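4. Gathering the examples
6 min read

The Promum set grew out of a simple wish: to give a learning system plenty of good two-armed work on everyday things.

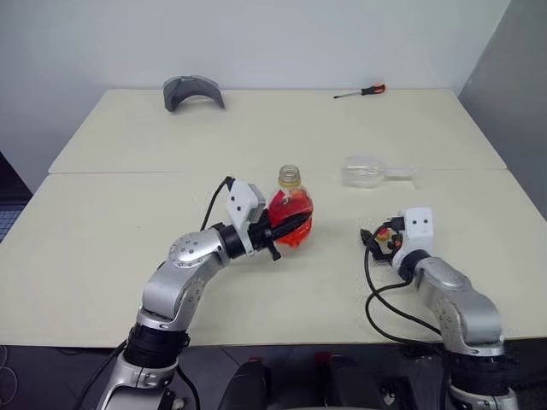 How many examples does a system like ours need before it starts to do well on a new object? In our trials 3,000 gave steady results, and the mix of objects mattered at least as much as the total.

Figure 2. Two arms at the table, the left gripper closed on a clear bottle of red liquid. A screwdriver and a clear scoop are also on the table.

Each example is one short task, led by a person from start to finish and saved with the joint readings of both arms. We drew on 34 objects, picked for how differently they ask to be held. A bottle wants an even grip round its body, while a screwdriver has a thick end and a thin one, and the better choice depends on what comes next. Clear plastic is a joy to include — its edges are so hard to find that every good example teaches a lot.

We changed the layout after every 12 examples. Early on, in December, we had kept it fixed for much longer, and the system learned the places of things far better than the things themselves! Moving them about cured most of this. Failed grasps were kept too, under their own label, and they proved very useful when we trained the Tritovico model to try again after a miss.

Labels were written in the Berrada tool straight after each task, while the person still remembered what they had meant to do. Where 2 labels disagreed, we replayed the example and settled on one.

Comments

zava_reader: Lovely to see the misses kept. Did you weight them the same as the good ones?

pipkin34: We had the same trouble with fixed layouts. Moving the objects helped us, but changing the lighting helped more.

tablemat: Any plans to share the labels?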